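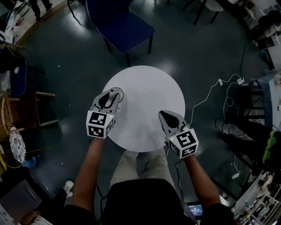

I gave up my car in March and have been taking the 11 bus to work in Vastumville ever since. The ride is longer than the drive was, but I read the whole way. So far I've finished five library books, one of them 192 pages of Danish short stories that Jytte Laxdal lent me and wants back.

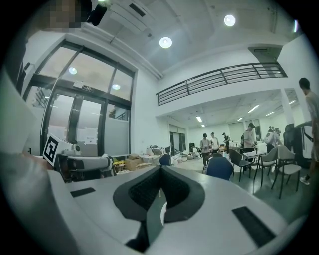
The evening bus is the weak spot. After 9 it only comes once an hour, so if I stay late I call Frida for a ride. I still miss the car when I buy cat litter.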